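# House rules for hand-held gripper work

Feb 16, 2019

I spent most of December rewriting our rules for recording with the hand-held grippers, and a few people have asked me to put them somewhere easier to find than the shared drive. 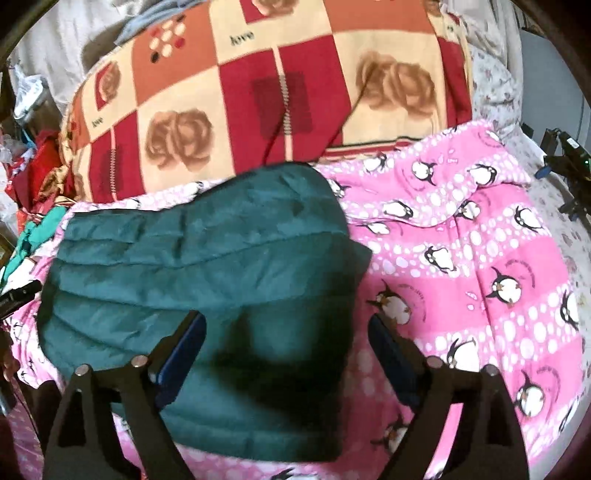
The old rules ran to nearly 78 items. Most of them came from Hosine, where I worked before, and they were written for a bench with fixed lighting and one kind of part. We record in ordinary bedrooms and living rooms, mostly on cloth, so half the list didn't apply and people stopped reading the other half.

The new list fits on one page. The main points:

- Check the finger pads before every session. Wipe them, look for lint along the edges, and press each one to see that it hasn't started to lift.
- Check the screws at the finger ends by hand. If one turns, stop and tighten both sides.
- Start with the fingers fully open and hold still for a moment before moving.
- One garment per recording. If you pick up two by mistake, put both down and start again.
- Leave the room as it is. Don't clear a bed or straighten a blanket to make the job easier.
- Know where the cables are before you reach.
- No faces, no mail, no screens with names on them.
- Write down failed grasps the same way you write down good ones.

The fifth one caused the most argument. Delyth Dafis wanted a plain sheet under everything, and I see her point, as quilted and padded things are hard enough to pinch on a plain surface. But of the first 4000 clips we checked, the 300 shot on a cleared surface all looked like each other, and we dropped most of them. Patterned bedding stays in.

The pad rule is there for a duller reason. At the Altley house we went through 400 recordings before Hywel Parri noticed that one pad had slipped. The grip was off on that side for the whole batch. A check before each session would have caught it – it takes less time than finding the charger.

I haven't settled how long a session should run. Edwards, our other site, stops after an hour and I've been letting people decide for themselves. Wrists get tired before anyone admits it, and the closing motion gets sloppy first. I'll probably go with their hour.

Stastis gets the same page next week, with the tightening torque added once I've measured it properly.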